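Accueil | Forum | Races | Santé | Éducation | Contact

Imprimer | Envoyer par e-mail

Ration maison pour un grand chien : riz ou pas riz ?

fanfan64
Bonjour à tous ! Pan, mon mâtin croisé de 4 ans, fait 40 kilos et il est passé à la ration maison en novembre. Je suis ravie, il court à sa gamelle comme un chiot — même les courgettes y passent ! Par contre je lis tout et son contraire sur le riz. Vous en donnez, vous ? Et cuit comment ?

jelwood_et_moi
Ah, enfin un sujet riz ! Chez nous c'est oui, depuis toujours. Rond, trop cuit, presque en bouillie, sans sel. Je fais le repas des chiens au cuiseur à riz pendant que je brosse tout ce petit monde, et ma vieille Jelwood lèche encore le carrelage dix minutes après. 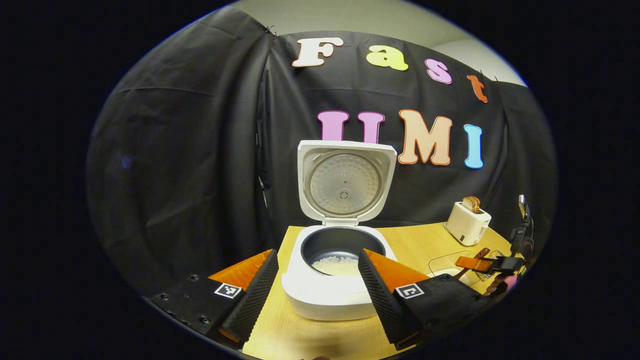
Le riz du soir, encore cru dans la cuve.

gurnberg
Pas d'accord pour le riz d'office. Mon léonberg a des selles impeccables depuis que j'ai tout remplacé par de la patate douce. Et je trouve qu'on en met toujours trop, du riz, parce que ça cale et que ça ne coûte rien.

jelwood_et_moi
Trop, je veux bien, mais « d'office », je n'ai pas dit ça ! J'en mets environ 200 g cuits par repas, avec la viande et les légumes à côté. La patate douce, la mienne la trie et la pose sur le tapis.

bornstead
Vous oubliez le complément minéral, tous les deux. Riz ou patate, sans calcium la ration ne tient pas la route, surtout sur un grand gabarit. Fanfan, tu as fait calculer la tienne ?

fanfan64
Oui, par une véto nutritionniste, avec complément et huile de colza. Elle me laisse le choix du féculent, d'où ma question. Je vais essayer le riz bien cuit deux semaines, puis la patate douce, et je vous raconte tout — Pan est volontaire pour les deux !

gurnberg
Change petit à petit quand même, sur plusieurs jours. Et pèse-le avant de commencer.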